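**Zirketside** is a table game played with small cubes of one colour on a round white surface. It belongs to the family of placing and stacking games. The game has no board in the usual sense, and there are no squares or lines on the surface. The players judge the distance between the cubes with the eye.

The name is used both for the game and for the round table on which it is played. In older rule sheets the spelling *Zirket-side* is also found.

## Equipment

The cubes are called *radas*, after the workshop Rada, which made the first sets. A full set has 12 cubes, and each player begins with four. Red is the traditional colour, but any colour is permitted if all the cubes of the set are the same. Some makers use a stain which leaves the grain visible, and others prefer a covering paint. 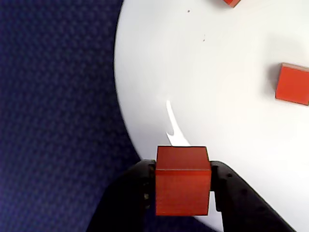
*A red cube with a slightly wood-grained surface, held over a round white table.*

The edges of a cube should be straight and the faces flat. A cube with rounded edges rocks when it is placed on another one, and for this reason it is not accepted in club play. Each side of a club cube measures 38 millimetres. Sets for children are often larger.

The table must be round and white, without pattern. Its diameter is not fixed by the rules. A large round tray placed on the floor or on a carpet is a common substitute at home, and in the Aravena rules it is expressly allowed.

## Play

Three players take part. They place one cube in each turn, and a cube that has been released may not be touched again by the same player before the next turn. There are two types of placing:

- **Straight placing**, in which one face of the cube is turned towards the player.
- **Corner placing**, in which one vertical edge is turned towards the player, so that two side faces can be seen.

A cube in corner placing can be moved by an opponent, but a cube in straight placing cannot. A small angle is tolerated in straight placing, and most disputes in the game concern how large this angle may be.

A cube may stand near the rim of the table, but it may not pass over it. When a cube falls from the table, it is out of play and its owner loses the next turn. After nine turns without a fallen cube, stacking becomes permitted. The player whose cube stands highest when the last cube has been placed is the winner.

## Light and shadow

A particular feature of Zirketside is the rule of shadow. Two cubes are "joined" if the shadow of one touches the other, and joined cubes cannot be separated by a move. The game is therefore played under a lamp which remains in one position. With soft light the border of the shadow is not clear, and the players must agree before the game how it will be judged.
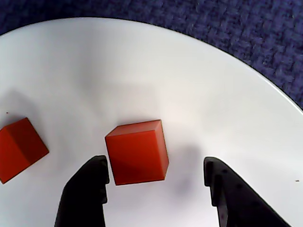 Maribel Espinoza has objected that the rule of shadow gives too much advantage to the player who sits nearest the lamp, and she would keep it only for tables with the light directly overhead. Her proposal was discussed in the Jiltasham club, where the players now change seats after every game, but the rule itself was kept.

## Variants

In the *Jiltasham* variant stacking is permitted from the first turn, and the games are much shorter. In the *Aravena* variant the rule of shadow is not used. Ulises Huamán has described a version for two players, with six cubes each, in which corner placing is obligatory for the opening move.

## See also

- Stacking game
- Game of dexterity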